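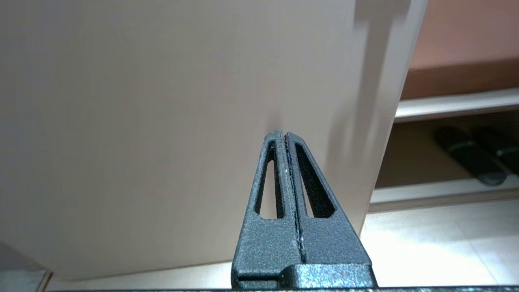

Belia fingers, fully closed, pointing at a beige panel.

Belia two-finger gripper for the Kitlow arm
$3,779 per set, wrist camera bracket included
Sold by Hirkton

Hi, I'm Zyanya Jaramillo and I look after the Belia line here at Hirkton. I also spent nine years cleaning and resetting rooms for a living before I got into this, so I have opinions about which jobs a robot should be taking off people's hands (mostly the ones that involve bending down).

The Belia is a slim parallel gripper made for buildings people use all day: lobbies, changing areas, guest rooms, staff lounges. The fingers taper toward the tip and have long slots cut through them, and the dark gray coating is the same speckled stuff we put on the base. It does pick up scuffs along the seam where the two fingers meet. I tell everybody that before they order — if you want something that stays showroom pretty, this may drive you a little crazy!

Our longest-running customer is Rondonuwu, a guest house group with 22 rooms and a small crew. Yolanda Quispe runs the day shift. When the arm came in, her people were worried about their hours, and I don't blame them. What they ended up with was the same hours and a different list. The arm gets the repeat handling, and a person goes in afterward for the beds, the bathrooms and anything a guest has asked for. Yolanda did have to rewrite the shift sheet 5 times, and two of her crew now get a higher rate for running the arm. I'd ask about that pay question early, by the way.
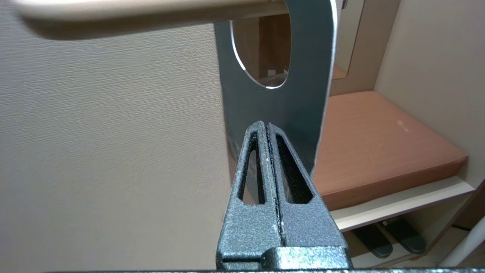

Training is the part I get the most calls about. Plan on a couple of slow weeks where somebody stands next to the arm and stops it a lot. The wrist camera helps, because you see what the fingers see, and you learn fast how much goes on behind the thing you're reaching for. Bring the tips up to a shiny metal plate with a big oval hole in it, and you've also got an orange cushion and a dark shelf space in the same view, plus a bright streak running down the metal. People who know the room are good at spotting that sort of trouble. Please pick your trainers from the cleaning crew and let the office folks watch!

What's in the box
Two Belia fingers, coated
Base block and mounting screws
Wrist camera bracket
Printed setup guide, 288 pages (sorry, it has a good index)

Next batch ships in September. Spare fingers are sold in pairs, so write to me at the Hirkton parts desk and tell me which Kitlow arm you have.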